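Fisley kitchen library adds mugs and travel cups to its shelves

2026-09-05

The Fisley kitchen library has started lending mugs and insulated cups, after a run of requests over the summer from people hosting large family meals.

The library, which opened in the old Tawfik bakery, already lends out stockpots, cake pans and folding tables. Members can now borrow up to 21 mugs at a time for as long as five days. There is no charge beyond the yearly membership fee, but a small deposit is taken at the desk and handed back when everything is returned.

Most of the 74 pieces in the new collection came from a single donation in August, when the Mavov lunch counter closed and gave away what was left in its cupboards. The rest were dropped off by members. Chipped pieces were set aside and will go to the Gollotura garden for use as seedling pots.

"People kept asking for plates and cups together, and we only had the plates," said Taha El Sherbiny, who runs the lending desk. "The insulated ones have gone out the most so far. They keep coffee warm at a ball game and they don't break if a kid drops one."

Borrowers are asked to wash everything by hand before bringing it back. Lids should come off and be returned separately, and insulated mugs should not go in the dishwasher or the microwave -- the steel lining is not made for either. Mugs are checked over again at the library, inside and out, and left to air before they go back on the shelf.

El Sherbiny said the library still needs small spoons and at least two large serving trays. It does not need any more glass jars.

Donations can be left at the side door during opening hours. Items should be clean and in one piece, and sets should be tied or boxed together. Anyone who wants to borrow more than the usual limit should call ahead, as larger orders take longer to pack.
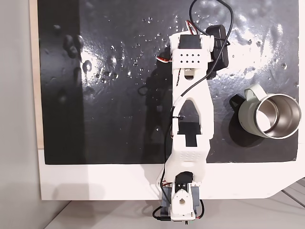
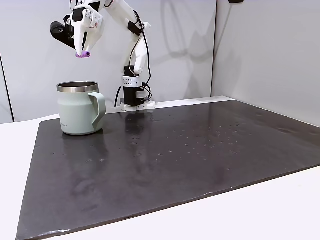
A green mug on a dark, glossy surface dotted with water droplets.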